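Walus Toy Library and Repair Bench
Equipment planning meeting, 1st October
Notes by Kofi Appiah

Apologies from the Fiadzo side of things, who'd sent their comments in by email. Everyone else was there and the kettle was on, so we got going more or less on time. I've written this up in the order we talked, which wasn't the order on the agenda, sorry!

1. Last meeting's notes

Agreed, once I'd fixed the bit where I'd put the shelving money under power tools. The shelving is paid for. The power tools are still a wish.

2. What we're buying for

We're planning to put a small bench robot into the repair side, to take the dull part of the job (opening toys up, testing buttons, closing them again) off the people who'd sooner be finding the fault. The budget line is 4000 pounds and it has to be spent or promised by the end of February. I asked if that could slide and the answer was a very friendly no.

We had a good long argument over whether to start with opening or with testing. I was for opening. Fiadzo's email said testing, and said it twice. We ended up costing both, which took most of the evening.

3. Screws and opening up
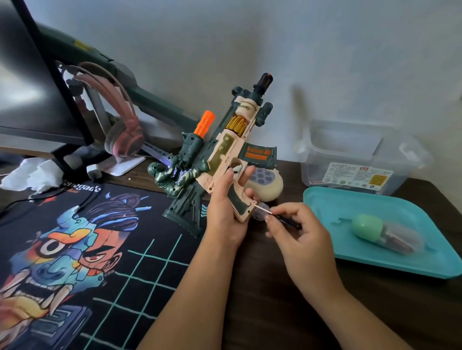
Two quotes are in, one from Clorik and one from Ovance. Clorik's arm is the cheaper by a fair bit, but the powered screwdriver is an extra and so is the stand, and by the time you've added those there's hardly anything in it. Ovance put the driver in the price and want more for the yearly service. My worry with both is holding the toy. A flat base on a flat bench is fine, any arm can manage that, but think of the toy rifle, with one hand round the grip to keep it at a slant and the screwdriver going in near the bottom of the grip. There's a scope on top, a curved magazine, a stock and even a little green soldier stuck on the side, so where exactly does a clamp go? We all had a different idea and I've not written them all down. What we did agree is that the jig (the holder, for those who missed last time) needs its own line in the budget and can't be fished out of the leftovers. Soft jaws, swappable, and I'd like a tilting base if the money stretches.

Action: I'm to ask both firms what they charge for a tilting base and whether theirs fits the other's arm.
Action: Ovance to be asked what the yearly service really covers. "Parts as needed" could mean anything.

4. Screwdriver bits

Short one. Whoever we buy from, we want a box of 20 spare bits at the start, on the same order. We go through the small ones at a terrible rate by hand and I can't see a motor being gentler. Agreed without a vote.

5. Button testing

This was Fiadzo's item, and I'll admit the email won me over a bit. A pressing head is a simple thing to buy compared with a screwdriver that has to find the screw first, and the push games are a steady part of what we look at. The plan would be a soft tip that goes down on each bubble in turn, plus a camera to check the lights underneath.
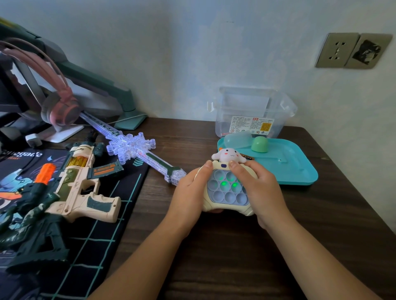

Kofi Appiah
Bench coordinator and minute taker

I took the camera question, as I'd done the reading. On the puppy controller the bubbles that are lit show up bright green against the pale ones, and a cheap camera ought to be happy with that. The staggered rows are more of a nuisance, because a tester set up for a square grid would land between them. Clorik say theirs can be taught each layout by hand and will remember it. Ovance want a drawing for each game, and we haven't got drawings, so that went down badly! The grips are rounded as well, so it's back to the jig again. I think the jig came up under every item.

We also talked about who'd do the teaching. I said I'd have a go, on condition that I get a proper half day's training from the supplier and it's written into the order.

Action: Clorik to be asked for a trial, on our bench and with our toys, before any deposit.
Action: Fiadzo to send a list of the push games they'd want tested first.

6. Bench space

The arm needs a clear reach all round and a socket to itself. Nothing has been measured yet. I'll do it before we meet next, and I'll mark it out in tape so people can walk into it and complain in good time.

7. Any other business

Insurance - someone needs to ring and ask if a moving arm changes what we pay. That's me too, I think.

We'll meet again once the Clorik trial is booked.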